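The Pour That Would Not Stop
A grip fault at Nulura's Cudthorpe laboratory has changed how the company teaches its machines to let go

CUDTHORPE, Monday, October 5, 2020. The incident report runs to five pages, and most of it concerns a drip tray. In May, during a long series of beverage trials at the Nulura laboratory, a two-armed service robot took hold of a drink dispenser, filled a glass and kept on filling it. The liquid passed through the grate, filled the tray and spread across the table toward the cables. A technician pressed the stop button. The arm froze as designed, with the fingers still closed.

No one was injured, and the damage was limited to one connector. The company nevertheless suspended all trials involving liquids and asked Hadgu, an engineering firm that reviews automated equipment, to examine the fault.

Hadgu's findings were published to Nulura's partners last month. The reviewers first suspected the vision software, which judges the level of liquid in the glass. Records showed that the software had called for the pour to end at the correct moment. The command reached the arm, but the hand did not obey it.

The cause lay in the finger controller. To protect its motors, the hand reduces power when it meets steady resistance, and it reports this state as "holding." The release routine, written two years earlier for lifting boxes, waited for a report of "idle" before opening the fingers. Against a rigid dispenser, that report never arrived. The robot was waiting for itself.

Engineers were able to reproduce the fault 5 times in 200 attempts, always with the hand pressed against a fixed object. In the box-handling work for which the routine was written, it had never appeared.

The emergency stop raised a separate concern. Cutting motion while preserving grip is sensible for a robot carrying a heavy load, which might otherwise fall on a worker's foot. At a serving counter, the same choice can leave a valve open. The report recommends that the safe state be defined for each task and written down before the first trial.

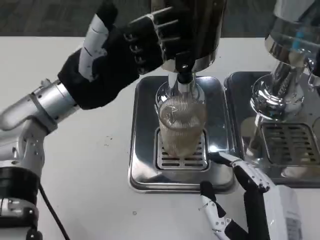
The left hand presses against a dispenser, with a partly filled glass on the drip tray beneath the nozzle.

Nulura has since rewritten the release routine so that it acts on the command alone, with a time limit. If the fingers have not opened when the limit expires, a second circuit removes power from the hand. Trial tables must now carry a liquid sensor, and cables are to be kept clear of the pouring area wherever the layout allows.

The revised system must complete 500 pours without a release fault before it may leave the laboratory. It has completed 80. Prander, the catering company that had planned to install the robots in its cafeterias, has postponed its decision until the full series is finished and Hadgu has reviewed the records.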